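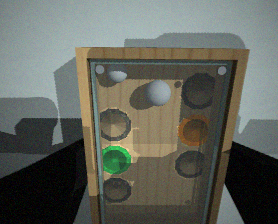 Last updated: Fri 17 May

Hi! I work at Uvik, a workshop that fixes wooden games and puzzles, and today I want to tell you what happened when robots came to work with us.

Before the robots, I spent most of my day picking things up and putting them down again. Box here, block there, lid over there. Try doing that 1098 times and see how your wrists feel! Mine were so sore I couldn't even open a jar of pickles.

Now a robot arm can do a lot of that lifting. At the end of the arm is a gripper, which is kind of like a hand with only two fingers. It squeezes, it lifts, it lets go.

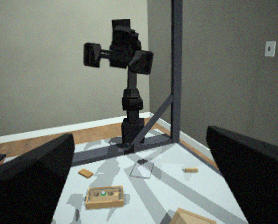

So what do I do all day? Plenty! I decide which job comes first, I check for splinters, and I teach the arm new moves. We practice on a computer first, in a pretend room, so if the arm drops something there (oops!) no real toy gets broken.

Some things did get harder. I had to go back to class for 13 weeks, and I was nervous the whole first week. A few people at Uvik worried about their jobs too, and we had long talks about it with our boss. One friend moved over to painting, and she loves it.

In June we start on a new marble game called Tagle. I can't wait to try it out!

We use cookies to remember your settings. OK / No thanks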